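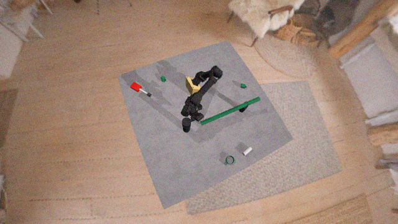

Planner notes, 06/05/2018

I spent most of this week on the grasp planner for Trernent, and it is in better shape than it was.

The old version sampled grasp poses over the whole tabletop and threw out the bad ones afterward. With a few blocks on the table that was fine. Once I started adding long thin things like the green rod, most of the samples were wasted. On my last run with the old code it generated 1368 candidates and 1187 of them failed the collision check. Each check walks every link of the arm, so the time adds up.

Now I segment first and sample per object. Each object gets 200 candidates at most, and long ones are sampled along their main axis. Teodoro Sarmiento suggested sorting by distance from the wrist before checking anything, which was a small change and a good one. A plan that used to take 22 seconds comes back before I can switch windows.

Shadows are still a problem. The segmentation runs on rendered color images, and a dark patch on the gray top sometimes gets labeled as an object. The planner then tries to pick it up. I could turn the shadows off in the renderer, but I want the perception code to deal with them. Depth should settle most cases and I haven't wired it in yet.

The ring is the other open item. My code fits a box around everything, so it treats the hole as solid and never considers closing on the rim. Valeriano Prieto has a mesh-based sampler in the Arrieta branch that handles this. I'll try merging it next, after I fix the unit test I broke in the config loader.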